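### 4.2 Reasons given in reconsideration notices

The second strand of the analysis concerns the written reasons supplied to claimants after a mandatory reconsideration. The corpus consists of 372 notices, donated by claimants through three advice centres in the Stilcombe area and stripped of names, addresses and reference numbers before coding. Each notice was read in full by both coders. Where a notice ran to more than one decision, only the part dealing with daily living or work capability was kept.

Reasons were coded at the level of the sentence. A sentence was marked as *specific* if it referred to something the claimant had said, sent in or been observed to do, and as *generic* if it could have been moved to another claimant's notice without change. Sentences which restated the law or the scoring rules were placed in a third class and left out of the ratio. This follows the scheme set out by Akpan for housing decisions, with one change: Akpan treats a bare mention of the medical report as specific, whereas we treat it as generic unless a finding from the report is named.

The two coders, Ama Owusu and Ataberk Güneş, worked separately on the whole corpus and met only after the first pass was complete. Most disagreements fell on sentences of the form "I have considered the further evidence from your GP". Such a sentence names a document, but it does not say what the document contained or what weight it was given. It was agreed to code these as generic, and the earlier notices were then recoded on that basis. Sentences on which no agreement was reached were dropped.

Three features of the notices bear on the argument of this paper. First, generic wording is concentrated in the paragraphs that reject evidence. Paragraphs which accept a claimant's account tend to quote it, often at length. Second, the same short passages recur across notices signed by different decision makers, down to the same misplaced comma in the paragraph on preparing food. We take this as a sign of shared template text, though the templates themselves have not been released. Third, variable conditions are handled poorly. A claimant who reports that she can walk to the shop on some days and not on others is commonly described as able to walk to the shop, with no finding on how often.

The third feature is the most serious in legal terms. The test asks whether an activity can be done reliably and repeatedly, and a notice that is silent on frequency has not answered it. It does not follow that the outcome is wrong. A decision may be correct on the evidence and badly explained - the corpus cannot separate the two, as we did not have access to the full claim files.

Functional questions in the assessment are framed around single acts with everyday objects: lifting a pan, turning a tap, holding a cup. Several notices in the corpus rely on one such act, seen once by the assessor, as proof of general ability in the hand and arm. The distance between a single grasp and sustained use is taken up in section 5.
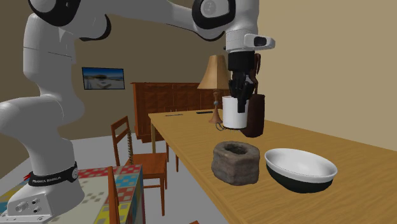 **Figure 2.** Simulated Franka Emika arm with gripper fingers inside a white mug on a wooden table.

Text reuse was measured with Rimeler, a matching tool which reports the longest shared run of words between each pair of documents. Headings, salutations and the standard paragraph on appeal rights were removed beforehand. Notices shorter than 2,000 characters after this step were kept in the corpus but not matched. A second tool, Karkinus, was tried and set aside, as it did not cope with scanned pages.

Two limits should be noted. The notices came from people who had sought advice, and claimants who accept a first refusal without help are therefore missing. The advice centres also differ in how they ask for donations: one asks at the first meeting, the others only when a case is closed. Cases that ended early may be under-represented for that reason, and no weighting has been applied.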